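Small Cord, Short Loop: Storing Light Items on a Hanging Line

Share 69 | Comments 15

Vertical storage is usually discussed in terms of shelves and rails. The hanging loop gets less attention, although it takes up less space than either and can be fitted over almost any work surface.

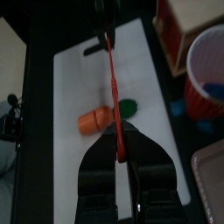
The principle is simple. A cord is fixed at one point overhead and left to fall straight, with a closed loop at the lower end. Anything with a hook, a clip or a ring can be attached to the loop and removed with one hand. The cord carries the load in tension only, so a thin one is enough for most desk and kitchen items.

Color matters more than diameter. Red cord shows up well against a pale board or countertop, and a loop that can be seen is less likely to be caught by a sleeve. Clear line is stronger for its thickness in many cases but is a poor choice at eye level.

Loop size should be set by the widest hook in use, plus a small allowance for the fingers. An oversized loop lets the hook slide and the load swing. A teardrop shape settles better than a round one, as the hook comes to rest at the lowest point each time.

The join is the usual point of failure. Three methods are common: a knot, a stitched fold and a sleeve. Knots are the quickest to tie and the bulkiest. Stitching lies flat but needs a woven cord. A sleeve gives a clean line, provided that its bore matches the cord. The Pirudel sleeve is pushed on by hand and can be moved later; the Brodereo version is crimped and cannot. In a bench trial at the Tirkholm workshop, a crimped sample was loaded and released 4,000 times before the cord slipped. The movable sleeve slipped at 1,352.

For the surface below, a white plastic board is a practical option. It wipes clean, and small orange or red parts are easy to find on it. The rounded corners common on kitchen boards are also kinder to a cord that drags across them. Set the board on a dark table and its outline is clear even in low light.

Height is a matter of preference. At the Asante studio the loops are set 15 inches above the work surface, leaving room to turn an object over without touching the cord. Lower settings suit seated work.

Check the overhead fixing each March and replace any cord that has gone stiff or fuzzy near the loop.

Contact | Copyright | Back to top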